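Plekel Workshop Automation: Common Questions

Can a robot do my washing-up yet?

Some of it, slowly. Our arms can pick a mug off a rack and put it on a shelf if the rack stays where it was last time. A full sink with forks under a frying pan is still beyond them. We don't sell a kitchen product and have no date for one.

What about folding clothes?

Towels, yes. Shirts come out passable if somebody lays them flat first. Socks we have given up on for now.

Which jobs are you working on at the moment?

Mostly small bench jobs: sorting parts, filling trays, moving things in and out of jigs, and handling glass. Florin Nistor runs the glass work at our Jetard site, where we have 3 arms on the go. A person still does the fiddly part of most orders.

Why is glass so hard?

A clear object gives a camera very little to go on. It sees the shine on the rim and whatever happens to be behind, and the arm has to work out where the edge is from that. Grip is the other half of the trouble. Squeeze too lightly and the piece slips, too hard and you are sweeping up.

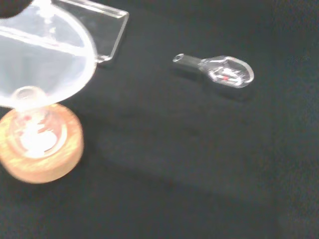 Clear glass funnel with its stem in a round cork-like piece, on a dark work surface.

A job like standing a funnel in a holder takes a person a second or two and no thought. For an arm it means finding the stem, finding the hole, and lining up one with the other while the bowl blocks part of the view. We count it as a separate skill from picking the funnel up, and we test the two separately.

How often does it go right?

On our last bench test we ran 1000 placements with one shape of funnel and 800 were good at the first try. That is fine for a trial and not good enough to leave running overnight. Results drop when we change the glassware, so please don't take that figure as a promise for your own parts.

Do I need to change my workshop?

A bit. You will need a solid bench, steady lighting and a plain surface to work on. Direct sun is a nuisance, especially with glass. Most customers set aside one bench and leave the rest of the shop alone.

Will it replace my staff?

Not on present form. McAlister, who took our first trial bench in June, kept the same people and moved 2 of them on to checking and packing.

Can I send you something to try?

Yes. Send at least a dozen of the item, including a few you don't mind losing, and a short note on how it is handled now. Plastic parts, such as the Plamo trays, usually get an answer sooner than glass – the queue for glass is longer. We return whatever survives.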